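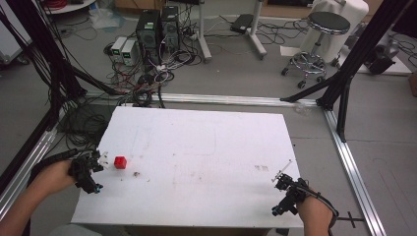

Hokstead Comparative Word Box, Second Edition
Compiled by Fulgencio Carretero. Published by Grurnwood.
$124.00
In stock. Ships flat in two cartons.

We sell a lot of books that claim to trace every word on earth back to a dozen grunts, and we don't believe most of them. We had the same doubts about this set when the first edition came in. We still have a few, and they are listed below so you can decide before you pay for it.

What it is

A card file for comparing basic words across 28 languages and dialects. There are 2,199 cards, one word form to a card, sorted by meaning: water, hand, dog, two, to sleep, and so on. Each card gives the form as it was written down, a plain guide to how it is said, the place it was collected, and the source. The guide to pronunciation uses ordinary letters on the front and phonetic symbols on the back.

What the publisher says, and what we think

The old carton said the box would let you "hear the first speech of mankind." It won't. Word lists can suggest that two languages are related, and with enough careful work they can show it. They can't take you back to the beginning of talking, and we asked Grurnwood to drop the line. It is gone from the second edition carton but still appears on the folded leaflet inside.

Carretero's own introduction is more careful than the leaflet. He warns that short words match by accident all the time, and that a word for "mama" proves nothing. He then spends nine pages on a link between the Cunura dialects and the coastal group that rests, as far as we can tell, on short words matching. Read that part with a pencil.

The Cunura cards are the best reason to buy the set. Most were taken down by Trinidad Requena from speakers in and near Barrios, and she notes where two speakers disagreed. Older lists of the same dialects tended to pick one answer and throw out the rest. Her cards are marked TR in the top corner.

Changes from the first edition

Source line added to every card. In the first edition many had none.
Borrowed words now carry a gray stripe. We think the stripe is used too sparingly, especially on the farming and cooking cards.
The "sacred numbers" section has been removed. We don't miss it.
Dividers are heavier. The lids are the same as before and still fit too tightly.

Who might want it

Teachers of a first course in language history will get good use out of it, mainly for showing students how easy it is to fool yourself. Amateur collectors of place names may like it too. If you need full grammars or sentences, look elsewhere. There are no verbs beyond the simple ones and no sound recordings, whatever you may have read on other sellers' pages.

Details

Cards: 2,199, printed both sides
Dividers: by meaning, with blank tabs for your own order
Guide: paperback, 400 pages, with index of sources
Language of text: English
Extra blank cards: sold separately

Returns

Accepted if the cards are still in their bands. Please don't send back loose cards, as we have no way of checking that a set is complete.

A correction sheet for the coastal group is promised for August. The last one came late, so don't plan a class on it.

Page last changed July 3, 2018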